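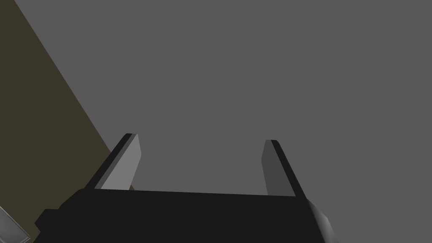
CGレンダリング、黒いグリッパーの二本の指とグレーの面

スターンコム対カラカヤ、カップ戦準々決勝第2戦のプレビュー。10/13/26、会場はフロルニナーリ。第1戦は1-1。以下、連投します。

先に規定の整理。アウェーゴールの優先はない。合計スコアが並べば延長、それでも並べばPK戦。つまり0-0でも1-1でも延長に入る。第1戦のスコアから「ホームは0-0でいい」と書いている記事を見かけたが、旧規定の話。

主審はネルミン・デミルタシュ。笛の傾向は流し気味で、中盤の接触では簡単に止めない。そのかわり再開時の遅延にはカードが出る。リードした側のゴールキックとスローインは注意が必要。

両チームの布陣予想。スターンコムは4-2-3-1、守備時は4-4-2。カラカヤは3-4-2-1、守備時は5-4-1。第1戦と同じ並びになると見ている。変えるとすればカラカヤのほうで、理由は後述。

第1戦の復習から。前半の構図は単純で、カラカヤの3バックに対してスターンコムの前線が二人で当たりに行き、外のセンターバックが常に空いていた。

空いたのは左のドウカン・ジョシュクン。ここから縦に運ばれ、スターンコムの右サイドハーフが出ていくとウイングバックが浮く。サイドバックが出ていくとその裏が空く。失点はこの形。

失点場面でサイドバックの対応を責める声が多かったが、一列前の判断の問題だと思う。ジョシュクンに対して出るのが半歩遅く、しかもコースを切れていない。あれなら出ずに内側を閉めるほうがまし。

後半のスターンコムは修正してきた。トップ下がアンカー役のボランチを見るのをやめ、左右のサイドハーフを高く置いて3対3で当てる形。これでジョシュクンの持ち運びは止まった。

代償は中盤の中央。カラカヤの二枚のボランチに対し、スターンコムの二枚が前に引き出される。背後のシャドー二人に縦パスが入れば一気に危なくなる。ただ第1戦ではそのパスがほとんど出なかった。

出なかった理由は体の向き。カラカヤのボランチは二人とも自陣向きで受けていて、前を向く前に寄せられていた。ワンタッチで落とす選択が続き、そのまま長いボールで終わる。

スターンコムの同点弾はこの流れから。長いボールをカヴィンダ・ラナシンハが跳ね返し、セカンドボールを拾って三本で決めた。崩しというより回収の位置の勝利。

ラナシンハは空中戦の強さで語られがちだが、見るべきは跳ね返す方向。ほぼ必ず味方のボランチがいる側に落としている。首を振ってから跳んでいるので、偶然ではないはず。

そのラナシンハ、今季の公式戦出場は800分に達した。負傷明けのシーズンとしては順調な数字。3月に離脱したときは秋の復帰も怪しいと言われていた。

一方で後方へのスプリントにはまだ不安がある。第1戦でも、背後に出されたボールへの反転で一度置いていかれた。オフサイドで助かったが、ラインの高さを維持するならまた同じ場面が来る。

カラカヤがそこを突くなら、スアン・ウンの先発だろう。第1戦は後半途中からの出場。入った直後からラナシンハの外側の肩に立ち、裏への動きを繰り返していた。

ウンの特徴は走り出しの角度。いきなり縦には行かず、一度センターバックの視野から外れる方向に膨らんでから走る。オフサイドラインとの付き合い方もうまい。足元で受けるプレーは平凡。

ウンを先発させると、前からの守備は弱くなる。プレスの二度追いをするタイプではない。カラカヤがこれまでベンチに置いてきたのは、たぶんそのため。
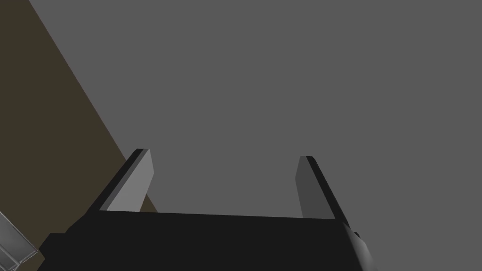
第2戦が90分で同点だった場合、交代枠は増えるのか？
延長に入った時点で1枠追加される。90分で使い切らなかった枠もそのまま持ち越せる。

交代枠の話が出たので続けると、選手層ではカラカヤが上。スターンコムのベンチは守備の駒が薄く、センターバックの控えが若手一人しかいない。延長はスターンコムに不利と見る。

カラカヤの監督ヒュスニュ・シムシェキオールは、交代の時間がかなり読みやすい。動くのは60分過ぎ、そのあとは80分前後。前半のうちに手を打つことはまずない。

となると、スターンコムの狙いどころは前半45分の中にある。開始から3対3で当てて、相手が修正する前に先に取る。第1戦の後半にできたことを最初からやれるかどうか。

懸念は体力。あのプレスを90分続けるのは無理で、どこかで4-4-2のブロックに落とす時間帯が要る。第1戦では終盤に間延びして、ボランチとセンターバックの間が大きく空いた。

ブロックに落とすときの合図をどう決めているかは気になる。第1戦では前線だけが下がり、後ろが押し上げたままの時間があった。逆もあった。統一されていない印象。

セットプレー。スターンコムの守備はゾーンとマンツーマンの併用で、ニアに二人、中央に三人をゾーンで置く。ファーの守りが手薄で、リーグ戦でもそこから失点している。

カラカヤのコーナーは、ファーに集まってから二人がニアに走り、残りが大外で折り返す形が基本。噛み合わせとしてはカラカヤ有利。ここは第1戦では表に出なかった。コーナーの本数自体が少なかったため。

スターンコムの攻撃側のセットプレーは、ラナシンハへの一点集中。わかっていても止めにくいが、カラカヤは第1戦で二人をつけてうまく消していた。おとりに使って別の選手を空ける工夫が欲しい。

ビルドアップ。スターンコムは左サイドバックが内側に入り、3-2の土台を作る。カラカヤの5-4-1はシャドーが外まで出るので、内側に入った選手の前が空きやすい。

第1戦ではここを使えていない。左センターバックが外のウインガーを見る癖があり、内側のコースを飛ばしてしまう。ウインガーは足元で受けてもウイングバックと正対するだけで、前進にならない。

右も似た事情。サイドバックが高い位置を取るが、トップ下が同じレーンに寄ってくる。受け手が二人重なって、相手は一人で両方を見られる。トップ下が中央にとどまるだけでかなり変わるはず。

GKについて。スターンコムのGKは足元に問題はないが、蹴る距離が安定しない。カラカヤが前から来るなら長いボールで逃げる選択肢が必要で、その精度が落ちるとセカンドを拾われる側に回る。

カラカヤのGKは飛び出しが早い。裏へのボールの処理範囲は広いが、第1戦では一度、味方と交錯しかけた。浅い位置からの浮き球を一本見せておくと、ラインとGKの間に迷いを作れる。

会場の話を少し。フロルニナーリのピッチは横幅がやや狭い。5バックで守る側には都合がよく、サイドチェンジで揺さぶる効果は薄い。スターンコムのホームだが、この点だけはカラカヤ向き。

前回のフロルニナーリでのカップ戦の入場者数は2,227人。今回はアウェー席の割り当てが200席で、早い段階で完売と発表されている。当日券はホーム側のみ。

勝ったほうの準決勝の相手はグロークロウ。すでに勝ち上がりを決めていて、こちらは合計スコアに差がついた。日程の面でもグロークロウが一番楽をしている。

グロークロウは4-3-3で前から来るので、どちらが上がるかで試合の性格がだいぶ変わる。カラカヤなら背後の取り合い、スターンコムなら中盤の潰し合い。この話は決まってから書く。

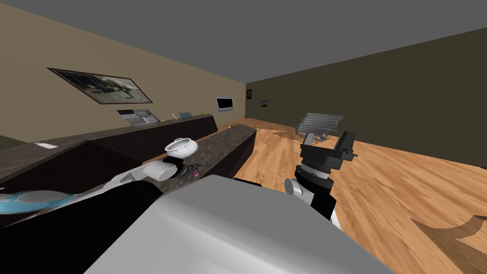 シミュレーションの室内、手前に二本のロボットアーム

予想スタメンの変更点。スターンコムは第1戦から変更なしと見る。カラカヤは右シャドーにウンを入れてくる可能性がある。ジョシュクンは前の試合で途中交代したが、クラブからは負傷の発表は出ていない。

ジョシュクンが使えない場合、カラカヤの左からの前進は別物になる。控えは右利きで、縦に運ぶより内側に預けるタイプ。そのときはスターンコムが3対3で当てにいく必要も薄れ、4-4-2のままで足りる。

試合展開の想定。開始15分はスターンコムが押し込む。ここで点が入らなければカラカヤがボールを持つ時間が増え、後半は行ったり来たり。60分過ぎにシムシェキオールが動き、そこから先はベンチの差が出る。

先制点の重みは普段より大きい。カラカヤは先に取ると5-4-1で引き切ることをためらわないし、スターンコムは引いた相手を崩すのが得意ではない。逆にスターンコムが先なら、ラナシンハの前に長いボールが増えて守りやすい。

スコア予想は1-1で延長、延長でカラカヤが1点取って1-2。合計2-3でカラカヤの勝ち上がり。ウンが先発なら90分で決着する目も出てくるので、そのときはスタメン発表後に書き直します。

見るポイントをひとつに絞るなら、最初の10分でスターンコムのサイドハーフがどの高さに立つか。ジョシュクンに対して最初から出ていれば、第1戦の後半の続き。中で待っていれば、前半の続き。

訂正。途中で「トップ下がアンカー役のボランチを見るのをやめ」と書いたが、正確には見る役をボランチの一人に渡した形。映像を見直したら受け渡しの合図も出していた。図にするのは試合後。

返信で聞かれた件。カード累積による出場停止は両チームともなし。第1戦の警告は準決勝に持ち越されないとのことで、リーチの選手を気にする必要もない。

スタメンが出たらこの下につなげます。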